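Getting old photos out of a magnetic album, and figuring out whose house it is
Posted 2023-02-01 in Family History & Old Houses

I inherited my aunt's album, the sticky-page kind from 1974 or so. Half the pictures have let go on their own and the other half plan to be buried with it. There are 27 of a farmhouse on Albers Road that no living relative will claim. How do I get the stubborn ones off, and how do I find out who owned the place?
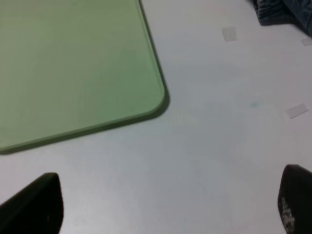 Green board and bits of clear tape on the table.

Thanks in advance. My cousin says use a hair dryer, but my cousin also says we're related to Lincoln.
KitellGirl

Dental floss, unwaxed. Slide it behind the photo and saw gently, corner to corner. If one fights you, leave it and scan the whole page. I did 11 pages this way and tore one picture, of a brother-in-law, so no great loss. Skip the hair dryer unless you like curly photos. Write on the backs in soft pencil, and don't trust anybody's memory past 3 cousins. 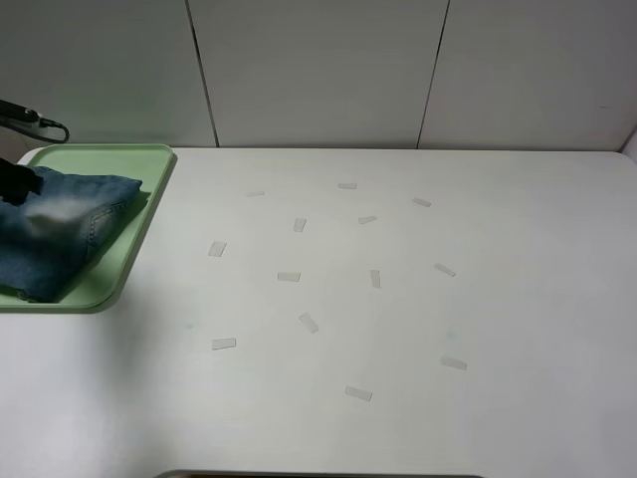

For the house, start with the county recorder. Deeds are indexed by buyer and seller, so you need one name and then you work backward. Ours took all of August, mostly because the clerk went fishing. Old plat maps help too if the road's been renamed.
Helmut Haberkorn

my grandma just threw hers out. saved a lot of time
skoden10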